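Plaris hand gripper, build notes
December, by Afonso Rocha
6 min read

Section 4. Fingers and pads

The Hidura parts list says this stage takes 20 minutes. Allow an evening. You need the fingers, the brass threaded inserts, the screws, a soldering iron and a flat table with good light over it.

1. Heat the iron and press each insert in slowly until it sits flush. Stop early if you are unsure. One that stands proud can be pushed down again, but a sunk one means printing the part again.

2. Leave the plastic to cool, then run a screw in by hand. If it binds, back it out. Do not lean on it.

3. Fit the fingers so that they mirror each other. Check from behind, with the tips open and pointing away from you. The small hole near each tip takes no insert. 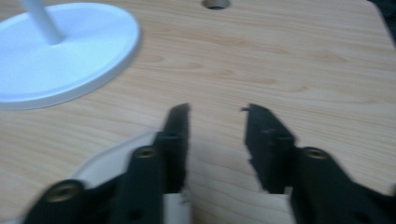 Seung-woo Ahn thinks the inserts are overkill and that self-tapping screws would do for a tool you only hold in your hand. They might, if you never take it apart. I take mine apart constantly.

4. Work the fingers open and shut 20 times before fitting anything soft. Tighten the pivots only enough to take out the wobble.

CAUTION: Keep your own fingers clear of the linkage. It pinches.

5. Screw on the pads, two screws each, and close the gripper gently until they meet.

Note on pad life. The seller of my soft pads promised 1000 grips. I don't believe the figure and I would like to know what was being gripped. Look at the inner faces, where the wear matters. Ragged edges or a lifting layer mean the pad is due for replacement, whatever the packet says.

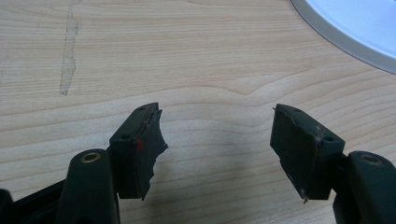
Chae-won Yeon wrote in to ask whether a torn pad can be glued back. I wouldn't. Glue sets hard, and you end up with a stiff lump exactly where you wanted some give. Buy or cast spares in pairs.

6. Change both pads together, then repeat step 4 before going on to section 5.

Contact: Plaris build notes, c/o the Moon workshop | © Afonso Rocha | Back to top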